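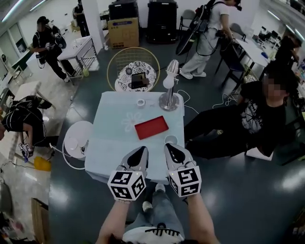
Lomville Household Words, October 2021 release. A word list of 1150 entries, built from small ads and jumble sale notices, saying what people call the things they keep at home. I don't trust most lists of this kind, and you shouldn't trust this one far. A red tray with straight sides gets called a tray, a dish or a lid depending on who is selling it, and a roll of clear tape is listed under 13 spellings, brand names included.

Known problems

The Skositz notices were typed up twice and the two copies disagree. We kept both. Claims that the list "covers everyday English" came from an old draft and have no basis.
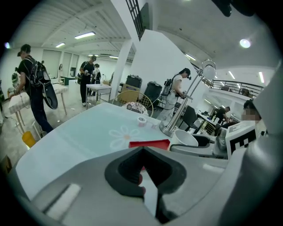
Colour words are the weakest column. Sellers write "blue" for nearly anything pale, and the pattern is usually left out. A pale blue glass table top with a white daisy on it, orange in the middle, would most likely go in as "table, blue". Don't use this column to train anything that matters.

Files

words.csv, all entries
checked.csv, the 500 read by a second person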